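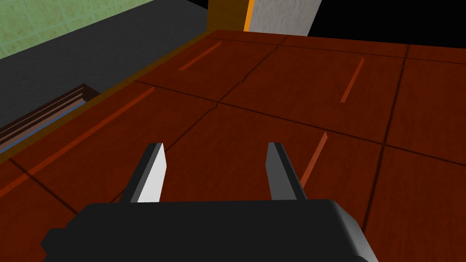

Should you build the whole robot in simulation before you buy any parts?
Build the bits that scare you. For me that was arms and doorways, so those came first and the wheels can wait till May.

Right, home robot thread! Tandia is my two-armed helper bot and at the moment she lives entirely on my PC. I'm building her at the kitchen table in the evenings and I am having SUCH a good time.

The test house is called Memholm. I've been making it room by room, with loads of panelled doors (I got a bit carried away with the colours).

Sumaiya Haque talked me into adding a camera on the head as well as one down by the gripper. Best advice I've had all year. You notice completely different things from up there!

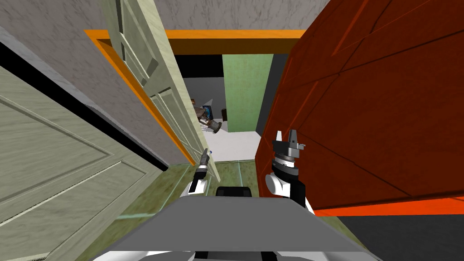

Head view at the doorway, both arms up, power tool on the floor in the next room.

Next job is getting her through doors with her arms tucked in. I've saved 40 starting positions so I can run the same test again after every change. Version 6 of the arm code goes in tonight.

Vasanthi Debnath asked if the files will be shared. Yes! Once I've tidied the folder names, which are a disgrace.

If you've done narrow doorways with two arms, please tell me how you did it. I'll read every single reply!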